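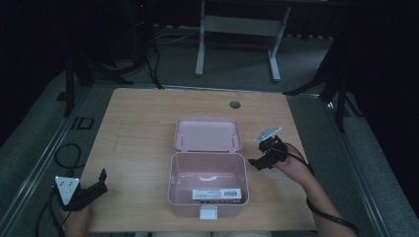

Issue 30

Ledar cordless barcode scanner

We run a small housewares and gift shop, Sầm, with a stockroom behind it that had been counted by hand since we opened. In October we bought a Ledar cordless scanner and used it for the full year-end count, then kept it at the register. The count came to 2,585 items, and every one of them went through this scanner or was typed in after the scanner refused it.

Setup was short. The scanner comes with a charging base, a USB cable and a folded sheet of setup codes. You plug the base into the computer, scan the pairing code, and it starts typing numbers wherever the cursor is. We use Curov for inventory and it took the input with no extra software. The one setting we had to change was the suffix. Out of the box the scanner sends a tab after each code, and Curov wants a return. The code for that is on the back of the sheet in very small print.

Reading speed is good on ordinary retail boxes. Flat cardboard with a black code on white reads as soon as you point at it, and the angle does not matter much. Gloss is harder. Under the stockroom tube lights, shiny cartons sometimes took two or three tries until we tipped them away from the light. Soft packets are the worst, and small labels that wrap around a corner are close to hopeless. We ended up reprinting those labels on flat stock.

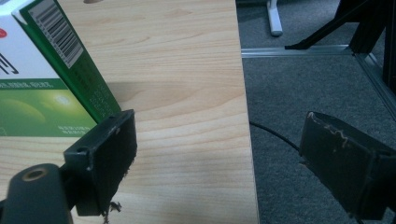

Barcode near the top of the green side panel.

Range is the weak point. The package says 30 meters from the base. In our building it dropped out at the second set of shelves, with one plaster wall in between. There is a storage mode that holds 2,000 scans and sends them when you come back to the base, and we used that for most of the count. It works, but the only sign that the memory is full is a different beep, and we missed it once. Those shelves had to be done again.

The battery lasted a full working day of steady scanning. It charges in the base overnight. A quick top-up at lunch gave us enough for the afternoon on the one day it had been left off the base.

The grip is comfortable and the trigger is light. It is a little too light — if you set the scanner down on its side it can fire and put a stray number in the file. The optional stand fixes this and should be in the box. We use a plastic one from Foltport that was made for something else and holds it fine.

The beeper has three volumes. The lowest is still loud for a quiet shop, and it can be turned off completely with a code on the sheet.

Good: fast on flat labels, simple pairing, solid battery.
Bad: short range through walls, poor full-memory warning, stand sold separately.

Rating: 3.5 out of 5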